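Print this page | E-mail this page

Tedoro notebook: grasp-point filter, two-gripper episodes
March 2023 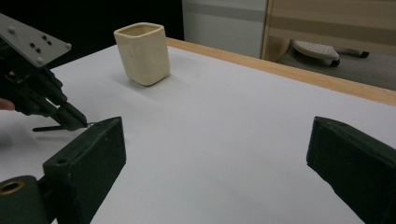
Yetunde Obi: the filter is throwing away good episodes. Anything where the second gripper comes near the object gets a low visibility score and drops out, and those are the episodes the planner needs most. Please look at the mask before touching the threshold.

Looked at the mask. She has a point. The static mask covers the two near fingers at full open and nothing else. The far gripper is left unmasked and goes into the depth cleanup as if it were furniture. When its fingertips get close to the cup, the cluster step joins the two and the fitted box grows toward the fingers. The visibility score is computed on the grown box, so it falls.

Reran the filter on the cup set with the old settings to have a baseline.

Episodes in: 2,621
Kept: 1,139

Less than half. I had put this down to tracking loss and never checked.

Changes tried, in order:

a) Raised the cluster distance cutoff. Wrong direction, merged more. Reverted.

b) Lowered it. Separates fingers from cup in most cases but splits the cup itself where the glaze highlights leave holes in the depth. Pale cup on a white table is bad for this anyway. Reverted.

c) Left clustering alone and projected the far gripper's pose into the near view, using the relative transform from Novar. Rendered the finger geometry as a second mask, dilated by 8 pixels, and removed those points before clustering. This works when the relative pose is good. When it is late by a few samples the mask trails behind the fingers and we get a sliver of finger left on the object.

Keeping (c). The lag is a timestamp problem. Novar stamps on arrival and Paro stamps on capture, and the merge tool takes whichever field it finds first. Measured offset on the one session I had open was 46 ms, steady from start to end. Put a constant in the config for now (merge.pose_offset_ms). It should be read from the session header but the header doesn't carry it yet.

Shadow: checked whether the cup's shadow was getting into the segmentation, as Tobiloba suspected. The color branch does pick it up and the depth branch doesn't. After the AND it is gone. No change needed. The table edge is a separate matter, the wood strip fits the plane slightly worse than the white top and shows up as a thin residual along the back. Cropped the workspace polygon in by a small margin. Must remember this crop if anyone starts placing objects at the far edge.

Tobiloba Amadi asked whether we could skip the filter and let the policy training sort it out. Tried that in Ekpo with the earlier set. Loss went down, but the predicted closing width was biased wide, consistent with labels taken from merged boxes. I would not repeat it until the boxes are fixed.

Have not rerun the full set with (c). The mask rendering is slow because it reloads the mesh for every frame. Cache it first.

To do
- cache finger mesh, one load per session
- rerun full set, same seed, compare kept list against baseline by episode ID
- pull the dropped episodes where both grippers are within reach of the cup, look at them by eye
- merge tool: fail loudly if both timestamp fields are present
- ask Yetunde which episodes she noticed first, she gave no IDs
- move pose offset to the header, needs a format bump, probably May

Config committed on branch mask-far-gripper. Not merged.

Print this page | E-mail this page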